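Preparing Office Computers for Surplus Transfer

Departments at the Skulside campus must prepare each desktop computer before it is released to the surplus office. Please allow two working days for a request to be approved. Equipment delivered without an approved request will be returned to the department.

Begin by copying any files that must be kept to the shared drive. Sign out of all licensed software, then record the asset tag number on the transfer form. Shut the computer down, unplug the power cord and wait 60 seconds before opening the case.

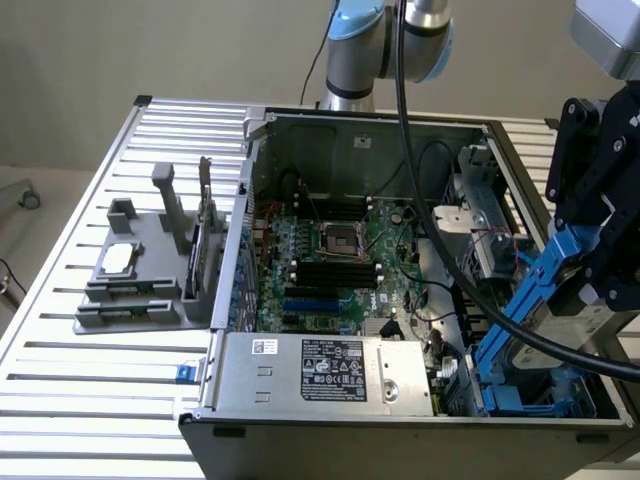
Storage drives must be removed and handed to Information Services in a sealed envelope marked with the asset tag number. Lay the tower on its side and take off the side panel, so that the parts inside face up. Memory and processors may be kept for reuse with the approval of Anil Mudaliar. Where the processor has been taken out and the socket is empty, write "no processor" on the form – the surplus office prices these units separately.

Refit the panel and tape the signed form to the top of the case. Keyboards and cables go in a separate box, up to 12 items per box. Questions about pickup times should be sent to Murali Unnithan at the surplus office.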